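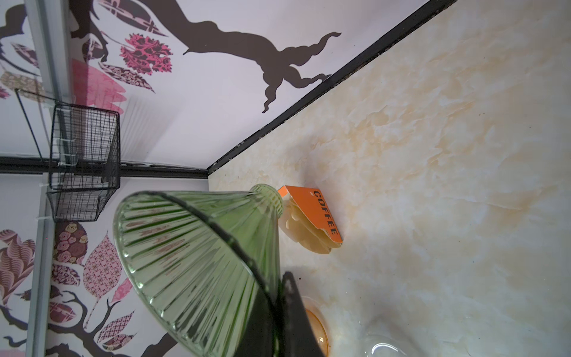

Green ribbed glass, marbled tabletop.

Filed under: Around the House > Movies & TV

65 shares | 2 comments

Looking After a Movie Collection at Home (Discs, Tapes, and the Projector)

I have 1,659 movies on disc. I know the number exactly, as I spent most of July putting them in a spreadsheet, and I would do it again tomorrow if somebody handed me another box! There's also a shelf and a half of VHS, a projector I bought used, and a TV in the living room that gets more use than the projector does. I get asked a lot how I keep it all in decent shape in a normal-sized house with normal-sized closets, so I've finally typed up my notes. Skip to whatever applies to you.

CLEANING DISCS

Start by doing less. A disc that plays fine doesn't need cleaning, and every wipe is a chance to drag some grit across it. I only clean when I can see a fingerprint or when the picture starts breaking up into little squares.

When I do clean, I run lukewarm water over the disc, put one small drop of plain dish soap on a fingertip, and go from the center hole straight out to the edge. Straight out, like spokes! Never around and around. The player is pretty good at reading past a scratch that crosses the tracks, and pretty bad at one that follows them. Rinse, shake, pat with a microfiber cloth (the kind for glasses), and let it stand on its edge for a few minutes before it goes back in the case.

Things I don't use anymore: paper towels, the hem of my shirt, window cleaner, toothpaste. I did try the toothpaste trick once on a thrift store copy of a werewolf movie. It smelled terrific and played worse.

The label side matters more than people think, at least on CDs, where the shiny layer sits right under the printing. DVDs and Blu-rays are tougher up top but I still don't write on them, and I still don't put stickers on them. If you inherited a bunch of rental discs with stickers, leave the stickers alone if they're flat and stuck all the way down. A half-peeled sticker throws the disc off balance and you'll hear it, a sort of washing machine noise.

GETTING A DISC OUT OF THE CASE

Press the button in the middle. I know, I know. But watch somebody do it -- most people grab the edges and bend the disc up like a taco, and that's how you get the tiny cracks around the hub. Press the middle with your thumb and the disc pops up on its own. If the hub is one of those stubborn ones with teeth that won't let go, move the disc to a new case and be done with it. Empty cases are cheap, and you can slide the old paper cover right in.

Broken hubs are also why you hear a rattle when you pick up a used movie. I open anything that rattles before I pay for it. The guy at Petrauskas, where I buy most of my used stuff, keeps a bin of spare cases behind the counter and will swap one for free if you ask nicely.

SHELVING

Upright, always, same as books. Stacks look cute but the one you want is on the bottom, and the cases at the bottom bow a little with time.

Keep them off the outside wall if you can, and out of direct sun. The sun won't do a whole lot to the disc in a closed case but it will turn every red spine pink, and if you're a horror person like me, that's most of your spines. My top row faced a west window for a couple of years and now I have a very pastel slasher section.

Leave a finger's width of slack on every shelf. When they're packed tight you end up pulling from the top edge of the case, and that's where the plastic sleeve tears. And measure before buying shelves! A DVD case is taller than a Blu-ray case, and the fancy box sets are taller than either. I have one adjustable shelf set high for the weird sizes and everything else lines up nicely underneath.

If you are really short on room, binders work. I went with a zip-up one from Vudon that holds 200 discs, with soft pockets, and I use it for TV seasons I own but don't love. I wouldn't put favorites in it. The pockets are fine, but people flip through a binder with popcorn hands.

ALPHABETICAL OR NOT

You would think this was a small matter. I've had more mail about it than about anything else on this site. I file by title, ignoring "The" and "A," with sequels in release order behind the first one even when their titles would send them someplace else. Foreign movies go under whatever title is printed on the spine of my copy.

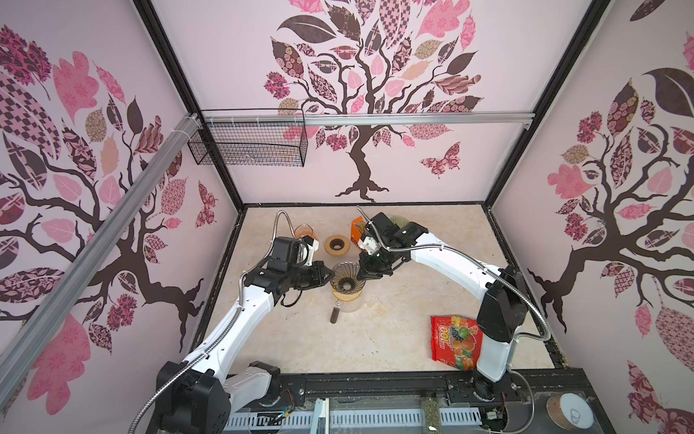
Kacper Wieczorek wrote to tell me I have it all wrong, and that the only sane way is by director, then by year. His argument is that you're usually in the mood for a certain person's movies, so the next thing you want is sitting right next to the last thing you watched. "Title order is for stores," he says. He makes an exception for long-running series with a new director every time, which get their own shelf, and he admits his wife can't find a single thing.

I tried it for a month. I liked it for the directors I know well and was lost for everything else (who directed that shark movie? any of the shark movies?). So I'm back to titles, but I did put a column for director in the spreadsheet and now I can sort it his way whenever I want to.

On the spreadsheet -- keep it simple or you won't keep it up. Mine has title, year, format, director, where it's shelved, and who has borrowed it. I had a column for condition and never filled it in. Do put the list somewhere you can see it on your phone. It has stopped me from buying the same vampire double feature a third time.

LENDING

Write it down before it leaves the house. I also stick a plain index card in the gap on the shelf with the name and the title, and it works better than the spreadsheet for me, probably just from seeing the card there every night. Cards with names on them make folks a little sheepish when they visit, too, and the movie tends to come back.

I don't lend anything out of print. I'll happily have you over to watch it.

TAPES

Now the VHS. Store tapes standing up, with the full reel at the bottom, and rewind them all the way before you put them away. Don't leave one stopped in the middle for years. Keep them away from speakers, especially the big old kind, and away from anything with a motor.

Damp is the real enemy. If you look through the little window and see white powdery or spidery stuff on the edge of the tape, that's mold, and it should not go in your player. It'll get on the heads and then onto every tape you play afterward. Bag that one up by itself until you decide if it's worth paying somebody to clean. For most store-bought movies it isn't. For your cousin's wedding, maybe so.

I keep mine in the hall closet, where it stays 65 degrees most of the year, with a tub of moisture absorber on the floor. Not the basement and not the attic. If a tape has been sitting in a cold garage, bring it in and leave it overnight before playing it.

One more: fast-forward a long-stored tape to the end and rewind it once before you watch. It loosens the layers up and evens out the tension.
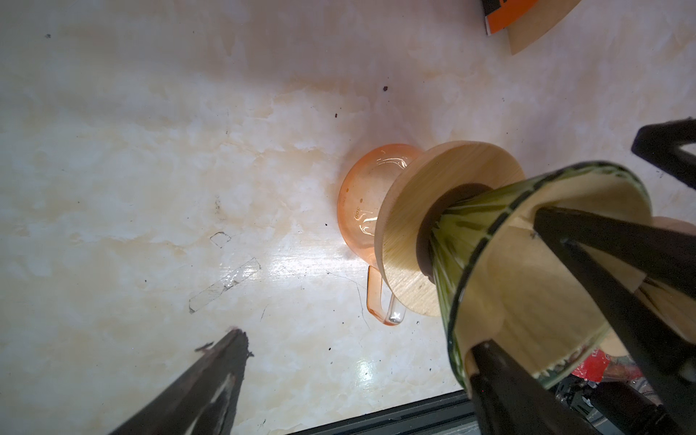
You can do the same pass for your whole shelf every few years, a couple of tapes an evening while you're doing dishes. If the player starts to squeal or slow down, stop right there. Don't force it. A sticky tape can wrap itself around the works in a second or two, and I've lost a perfectly good creature feature that way.

The snapped-off tab on the spine means the tape can't be recorded over. If you have home recordings with the tab still in place, pop it out with a small screwdriver today. Lingyun Lei lost the ending of a late-night monster marathon to a golf tournament and still brings it up.

THE PROJECTOR

Most of the trouble people have with a projector is dust and heat, and both come down to the filter. Mine is a Titora, a good few years old, and the filter slides out of the side. I vacuum it with the soft brush attachment every couple of months. With the thing unplugged and cool, please. Some filters can be washed and some fall apart if you do, so check the booklet.

Let the fan run until it quits on its own before you pull the plug or move it. Give it space on all sides, too. I had mine tucked into a bookcase for a while, looking very tidy, and it shut itself off right before the killer was revealed.

For the lens, use a blower bulb first and then a lens cloth if there's still a smudge. Don't use canned air up close, as it can spit. A gray haze over a dark picture is usually just a dirty lens or a lamp in the next room, so check both before you go fiddling with the brightness.

And speaking of dark pictures! If you watch a lot of night scenes, deal with the room before the settings. Blackout curtains did more for me than any menu ever has. Tape over the little standby lights. Paint or cover whatever is directly across from the screen if it's white. After that, turn off motion smoothing, turn down sharpness, and leave it alone.

REMOTES

Take the batteries out of any remote you don't use weekly. If you're too late and there's crust on the springs, a cotton swab with a little white vinegar will usually shift it, then a clean swab with rubbing alcohol, then let it dry with the cover off. Wear gloves, and keep it off your good table.

I've got all of mine in a shoebox with a piece of masking tape on the back of each saying what it runs. Next time I want to get into soundbars and why you can't hear anybody whispering, but I'm still fighting with mine.

2 comments

Jiahui Lü: Does the soap method work on library discs? Ours come home so sticky.

Alby Lowther: Director order. I'm with Kacper.

This site uses cookies to remember your preferences. By continuing to browse you agree to our use of cookies. Accept | Manage settings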